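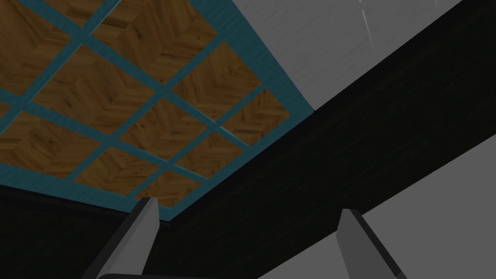
Wadummont has been trying for most of a year to decide whether to buy a robot for its packing room in Briltside, and the woman who holds the equipment budget there is in no hurry. She agreed to talk on condition that her name was left out, as the quotes are still open. She has sat through a fair number of simulations by now, and knows the look of them: the wood with its parquet grain, the teal strips, the two gripper fingers wide open with nothing between them. "It's very handsome," she says. "I'd like to see it pick up one of our boxes with the tape coming off."

The firm packs and sends out spare parts for heating systems. Most of the work is lifting odd-shaped things out of trays and putting them into cartons, and she accepts that a machine could do part of it. What she doubts is the arithmetic put in front of her.

"Vidura came in with a rental price of £1,562 a month, and everybody round the table relaxed," she says. "Then you ask what that covers. It covers the robot. It doesn't cover the floor fixing, the guarding, the training or the person who comes out when it stops."

I asked whether she had been given a figure for those. She had, eventually, on a separate sheet and with the call-outs left blank.

The supplier's case rests heavily on testing done in software. She was told the packing job had been run 1,024 times in simulation, and she wrote the number down. "I asked how many times it had been run with a real tray in a real room. They said that would come at the commissioning stage, which is after I've signed."

I put it to her that simulation is cheap and finds a lot of faults early. She didn't argue. "Fine, use it for that. But then it's their saving, and I'm being shown it as if it were my evidence."
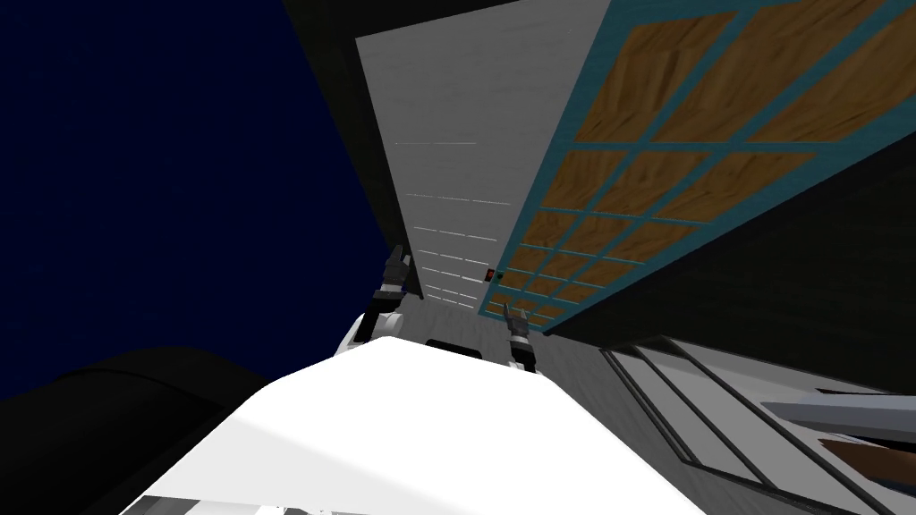
Petra Hallworth

The second question was how many arms to pay for. Vidura's offer has two, each with its own gripper. A rival quote from Holanda has one, on a fixed stand, at a lower rent and with a longer contract. She has gone back and forth on it.

"Two arms look like a person, so people assume they do a person's job," she says. "Most of our packing is one hand holding and one hand placing. A clamp can hold. I asked why I should rent a second arm to be a clamp, and I got a slide about flexibility."

Delivery is another sore point. Vidura quotes 119 days from order. With the busy season starting in September, an order placed now would put engineers in the packing room at the worst time of the year. She wants the date moved or the first months' rent dropped, and so far has been offered neither.

What would change her mind? A trial on site, she says, paid for at a fair rate, using her own stock and her own staff, with the right to send the thing back. She also wants spare fingers priced in writing. "They wear out. Everything that touches cardboard all day wears out. I sell spare parts, I know where the money is."

Her directors would like an answer sooner than she would. She has asked them to keep the money in the budget but leave the line marked as undecided, and has set aside a smaller sum for new benches and a better tape machine, which the packers have been requesting for longer than anyone has been talking about robots. The bench order has gone in.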